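Skillside Robotics Forum > Student Projects > Manipulation
Thread: Block stacking, two arms, wrist camera placement drift

mgrimshaw
Posting for the Harawira club team. Our project this term is a four-high stack with two arms on a shared table, trained from teleoperated demonstrations. Policy input is both wrist cameras plus one fixed camera. Left and right arms are the same model, mirrored mounts.

Grasping is fine. Placement is not. Offset at release grows with stack height, and by the fourth block the stack usually leans or goes over. The long rectangular blocks are worse than the cubes, and worst of all when they are gripped upright.

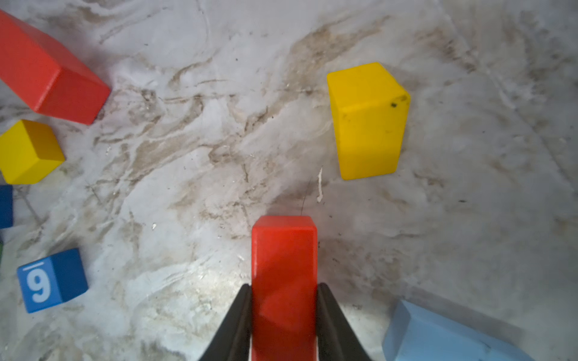
Gripper force is set to the default for the parallel jaws. Fingers are the stock tapered ones, no pads. We have 2000 demos, split across three operators. Control loop and camera stream are on the same machine. I would like opinions before we collect more data in March, since that costs us the whole month.

f_negussie
What is your hand-eye calibration error, and when was it last checked? Offset growing with height sounds like a tilt error between the wrist camera and the tool axis. A degree or so is invisible at table height and obvious four blocks up.

mgrimshaw
We don't use a hand-eye calibration. The policy is end to end, image to joint targets. The camera bracket has been off once, to replace a screw, partway through collection.

f_negussie
Then part of your data was recorded with one camera pose and part with another. Find the date the bracket came off and train on one side of it only.

rrewi
Disagree that this is the main problem. A policy trained on mixed camera poses will be noisy, but I would expect scatter in all directions. She says offset. Mereana, is it the same direction every time?

mgrimshaw
Toward the left arm in most runs. We haven't logged it properly.

rrewi
Then look at the mechanics first. Painted wood in bare plastic or metal fingers pivots. If the block is gripped above its center it swings until it hangs straight, and if it is gripped below center it tips the other way. You get a lean that depends on grip height, and grip height changes with stack height because the arm has less room to come down. Put rubber pads on the fingers and rerun the same checkpoint. Cost is one evening.

f_negussie
Pads change the finger appearance in the wrist view. The same checkpoint may behave differently for that reason alone, so the test tells you nothing.

rrewi
Use black pads. Thin ones.

perihan_a
Judge for the Grullen student round here, speaking only for myself. Two items from the rules that affect this. Pads are allowed if they can be removed without tools. And scoring is on the stack standing for 8 seconds after release, with both grippers clear. I mention it because several teams tune for placement accuracy and then knock the stack over on the retreat. What does your retreat path look like?

mgrimshaw
Open, then straight up, then back to home. For most of the run the left arm waits over its own side with the gripper open while the right arm does the stacking.

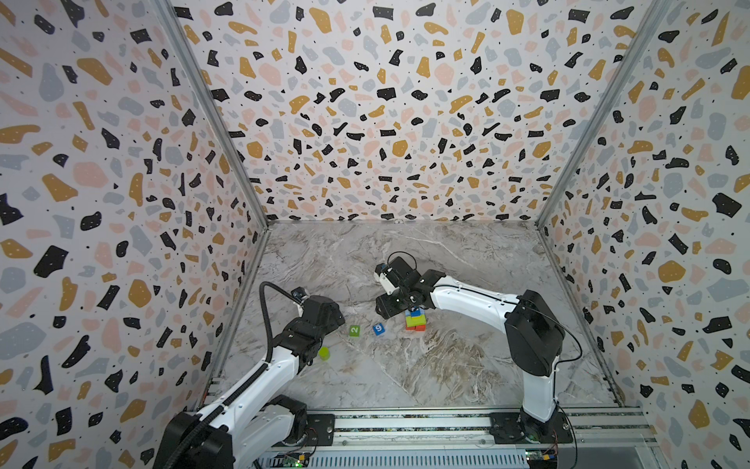 Home for the right arm is a joint-space move, so the path between the lift and home is whatever the interpolation gives us. I hadn't considered that. I'll pull the fixed camera video and step through the failures.

perihan_a
Check how far it lifts before the joint-space move starts. If the lift is a fixed distance, measure it against finger length. The fingertips have to be above the top block before anything rotates.

abarredo
We had this at Fimell last year with a similar layout. It was the retreat in our case, 7 failures out of the first set we reviewed. We changed the lift to end at an absolute height and most of it went away. Some lean remained and the pads fixed that. We never touched the calibration.

f_negussie
You also never removed a camera bracket halfway through collection, presumably.

abarredo
Correct.

mgrimshaw
Order of work, then:
1. Step through the video, log the direction of fall and whether contact happens at release or on retreat.
2. Absolute lift height.
3. Black pads, same checkpoint.
4. Retrain on demos from after the bracket change.

f_negussie
I would do 4 first. Training runs overnight without you and the rest needs someone at the bench.

rrewi
For once I agree with Fuad. Start it tonight. Keep the old checkpoint for the pad test, though.

mgrimshaw
Started. Also marking the bracket position with a scribe line. Logs to follow in this thread.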